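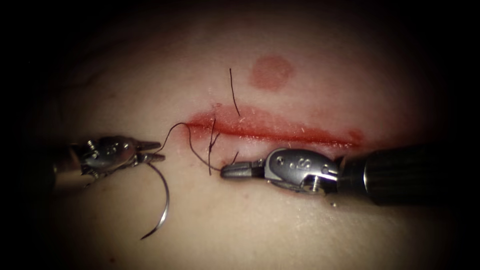
Chapter 5
Closing a Straight Incision: The Running Stitch

5.1 Scope of the chapter

Chapter 4 dealt with single interrupted stitches, each tied and cut before the next is placed. This chapter covers the running stitch, in which one length of thread closes the whole wound and is tied only at its two ends. The running stitch is faster to place and uses less thread. It spreads tension along the full line of closure. Its main weakness follows from the same property: if the thread breaks or a knot slips, the entire closure can loosen.

All exercises are done on a synthetic tissue pad. Work on animal tissue begins in Chapter 9. Students who have not passed the knot test at the end of Chapter 3 should do so before going on.

5.2 Terms

Bite. The distance from the wound edge to the point where the needle enters or leaves the surface.

Travel. The distance along the wound from one stitch to the next.

Swage. The end of the needle where the thread is attached. A swaged needle has no eye.

Tail. The free end of thread left beyond a knot.

Following. Keeping light tension on the thread already placed while the next stitch is made. In open practice this is often done by an assistant. In instrument practice the second needle driver usually does it.

5.3 The pad and the cut

A practice pad differs from skin in several ways that affect technique. It does not bleed or swell, and its edges do not roll inward. It also tears more easily than skin when the needle is pulled instead of rotated. Small frayed fibers along a cut are common on a pad that has been worked several times. They should be trimmed only if they catch the thread.

Many pads have the cut colored red so that the two lips can be told apart from the surface. The color may smudge with handling. Measure the bite from the cut itself, never from the edge of the stain.

5.4 Needle position

Grip a curved needle between one half and two thirds of the way from the point to the swage, near the tips of the jaws. A grip too close to the swage bends the needle. A grip too close to the point leaves too little length to pass through both lips. The point enters at a right angle to the surface, and the wrist then turns so that the needle follows its own curve.

When the needle is not being driven, know where its point is. A needle hanging from open or half-open jaws can turn without warning. Close the jaws fully before moving the instrument across the pad.

5.5 Thread management

Loose thread is the most frequent cause of delay in early attempts. Vass and Cocco timed 203 practice closures and found that beginners spent more time clearing loops than placing stitches. Their advice, adopted here, is to draw the thread through until the remaining loop lies flat, check that it does not cross the needle path, and only then pick up the needle again.

Section 5.6 gives the full sequence for the first stitch and anchoring knot.

Copyright Tolton. All rights reserved. Page 296. Back to top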